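Vullden 300 Tennis String, 12 m Set and Reel

Item no. 804
Distributed by Isis Racket Supply

The Vullden 300 is a multifilament tennis string intended for club and recreational players who want a soft response at moderate tension. It is supplied in single sets of 12 meters and on reels for stringing shops and school programs.

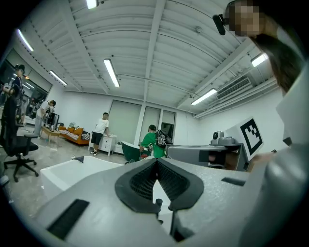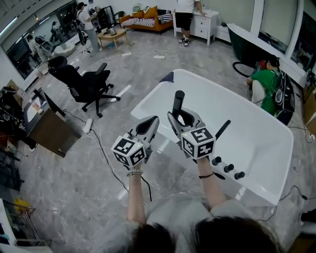 Construction

The string is built from fine nylon fibers bonded with a flexible resin and finished with a thin outer coating. The coating reduces friction where the main and cross strings meet, so the strings move back into place after contact. As the coating wears, the player will see small notches at the crossings and, later, loose fibers. Fraying of this kind is normal in a multifilament string. It does not mean that the string must be replaced at once, but a player who competes regularly should plan to restring soon after it appears.

Tension

The string may be installed at any tension within the range printed on the racket frame. Players changing from polyester should begin at the middle of that range and adjust at the next restringing. Pre-stretching is not advised. It shortens the playing life of the string and removes part of the comfort for which the product was designed.

All strings lose tension after installation. The largest loss takes place in the first day, whether or not the racket is used – for this reason we suggest that rackets for match play be strung the day before.

Notes for stringers

The outer coating can be damaged by fast pulling of the crosses. Pull slowly and fan the string along the mains. Clamps should be clean and set no tighter than is needed to hold. Both two-piece and one-piece patterns are acceptable, although a one-piece job on an oversize head may require more than a single set. Please measure before cutting.

Our test rackets are strung at the Skonau workshop under the direction of Shufen Shi. Written questions on patterns and knots are answered by Boyang Jiang.

Storage

Keep unopened packets away from direct sunlight and heat. Do not leave a strung racket in a parked car. Opened reels should be returned to their bag between jobs.

Ordering and returns

Single sets are sold in natural and black. Reels are sold in natural only. The Kong overgrip may be added to any order of string and ships in the same parcel.

Unopened sets may be returned within 14 days of delivery. Cut or installed string cannot be returned unless a fault is found in the material. Claims should include the batch code from the packet and a short length of the string.

Page last revised Thursday, June 16, 2022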